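Boards > Small Spaces > Storage & Tidying > Two-drawer cabinet, what goes where?
Last updated: 13/08/2026

Two-drawer cabinet, what goes where?

ornwood_attic
Hello all, longtime reader, and I think this is my second post ever, so be gentle with me. I've inherited one of those squat gray two-drawer cabinets from the office downstairs, and it has landed in the corner of our shared workroom where the cans and the snack bowls and every other homeless thing end up. I emptied the top drawer over the weekend (tape, dead pens, 19 takeout menus, I saved two) and now I can't decide what should live in it. My husband says cans for recycling, straight in, push it shut, done. I say a drawer is for things you want to keep. We've been going back and forth on this longer than I'd like to admit, so I'm bringing it to you folks. What would you do with it?

tzavaras_blue
Oh, I love a freshly emptied drawer! Wipe it out first, though. The bottoms collect a gray fuzz that you stop noticing until you put something white down on it, and then it's all you see. Warm water, a drop of dish soap, and leave it open until it's good and dry.

I'm on your side about the cans. I tried a can drawer in my sewing room for one whole February and it smelled like a bowling alley. Even the ones you rinse keep a little bit in the bottom, especially if they've been squashed, and it finds its way out.

25_jars
I'll stick up for the husband. We've had a can drawer at work for years and it's fine if you line it and empty it every four days. Four, and I mean it. The trick is a shallow plastic tray that lifts right out, so you carry the whole thing to the bin and never touch anything sticky. We got ours from Flirnari, but any tray that fits will do. The good part is that the top stays clear and people quit lining up their empties like trophies.

ornwood_attic
Lining them up like trophies is exactly what goes on over here. Here's how the corner stands now. 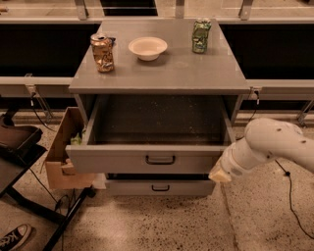
Replies after the photo

tzavaras_blue
Well, now I want to come over and help! You already have a cardboard box right next to the cabinet, so I'd let that be the can box and leave the drawer out of it. The gold one and the green one are crushed already, so they'll hardly take up any room. And I spy dust in the bottom of that drawer, so my cloth advice stands.

25_jars
Fair point about the box, but cardboard goes soft. One can that isn't quite empty and you've got a damp corner, and then you've got a damp floor. Terrazzo forgives a lot, I'll grant you, and it mops up nicely. I would still want a liner in there. A drawer doesn't get kicked across the room, either.

pledosance_mom
Jumping in because I had the same cabinet, or its cousin, with those dark U-shaped handles. Please give the white bowl the top drawer! A wide bowl like that gets knocked off a tabletop sooner or later, and I say that as someone who has swept up more than one. Fold a dish towel underneath so it doesn't slide when you pull the drawer, and you can tuck napkins and spoons in beside it. The lower drawer can take the heavy or ugly stuff — extension cords, spare bulbs, the big stapler.

ornwood_attic
A towel! That never crossed my mind, and I have a whole stack of sad ones waiting for a purpose. My only worry is whether people will put the bowl back if it's out of sight. We're not a very put-it-back kind of crowd.

pledosance_mom
Put a label on the drawer front. Mine said BOWLS in marker on masking tape and it worked better than any speech I ever gave. It stayed up until the tape curled.

25_jars
I'll give you the bowl in the top drawer if I can have the cans in the bottom one. Tray, liner, every four days. That's my final offer.

tzavaras_blue
Bowl on top, yes. Cans underneath the bowl, absolutely not, I'd be thinking about it every time I ate a pretzel.

ornwood_attic
All right, I read the whole thread out loud at dinner. We're going with the bowl up top on a towel and the cans in a box with a bag inside it, and we'll see how that goes through the end of the month. He would like it noted that he still prefers 25_jars' plan. Does anyone know if a standard kitchen bag is big enough for a box that size, or should I be looking at the tall ones?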